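### 4.2 What "second screen" numbers can and can't show

Claims about the loyal reality TV audience tend to rest on a thin base. A network says that viewers "talk back" to a show, trade papers repeat it, and within a season the claim is treated as a finding. We started from the position that it might be true and that the usual evidence for it is poor.

Our material comes from the public comment boards attached to five unscripted series, two of which (*Brilby* and *Grovby Nights*) ran on the streaming service Wudier during the study period. Together the boards gave us 2,337 comments posted while an episode was airing or in the hour after it. We left out comments by accounts that the boards themselves marked as staff. We had no way to remove staff who posted without a mark, and earlier studies that report "organic" viewer talk had no better way than we did, whatever their methods sections suggest.

The first problem is one of timing. Wudier releases *Brilby* at 9 p.m. on Saturday but lets subscribers start it whenever they like, so a comment posted at 9:40 may come from a person watching live, a person who has skipped ahead, or a person who read a recap and isn't watching at all. Coders working from the text alone often disagreed about which was which. After two rounds of training they still split on the short comments ("lol no," "she knew"), and most comments are short. We report these as unclear. Past work has usually folded them into the live group, a choice that flatters the result. 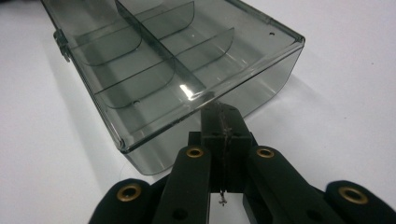
**Figure 4.** Clear, smoky gray storage box with a long central divider and rounded cross dividers.

The second problem is who is talking. On the *Grovby Nights* board, 47 accounts wrote more than half of everything we collected. Some of them post through every episode and argue with each other between episodes, and their arguments are often about older arguments. This is a real community and worth studying as one. It is a weak stand-in for an audience. When a press release says that "fans" turned against a cast member after the reunion special, the fans in question may be a group small enough to fit in a diner.

We also looked at the claim that strong feeling about a cast member keeps people watching. The boards do show strong feeling. They don't show watching. A person who writes that they're done with the show may be back next week, and a person who writes that they can't wait may never return - the boards only tell us who came back to the boards. We asked Wudier for account-level viewing records and were offered a summary chart with no scale on the vertical axis. We have not used it.

One pattern held up better than we expected. Comments that quoted a line of dialogue drew replies more often than comments that judged a person, and this was so in all five series, including the slower ones such as *Sarpong Harbor*. It survived when we dropped the heaviest posters. We would still be careful with it. Boards sort replies in ways their owners don't publish, and a quoted line may simply be easier to find with a search. A cautious reader could take the pattern as a fact about board design and lose very little.

Agreement between coders on whether a comment contained a quotation was over 90 percent. Agreement on tone was far lower, mainly on sarcasm, and we don't think more training would have fixed it. Reality TV talk leans on in-jokes. A comment that reads as praise in March can be an insult by the finale, once a phrase has gone around the board a few times. Software that scores tone word by word will miss this, and we are doubtful of any paper in this area that reports a single tone score per episode without a human check.

None of this means that viewers don't talk back. It means that the boards are a record of posting, kept by companies with an interest in how it looks, and should be read that way.
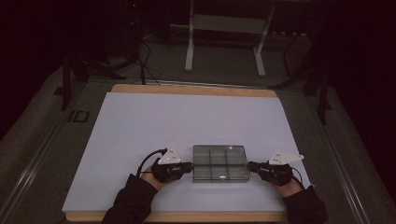 ### 4.3 Limits of the coding scheme

The scheme was built on *Brilby* and then carried over to the other four series with few changes. Two categories, "casting" and "editing," overlapped badly from the start. Viewers often blame the edit for what they dislike in a person and blame the person for what they dislike in the edit, sometimes in the same sentence. We kept both categories and allowed double coding, so totals across categories should not be added together.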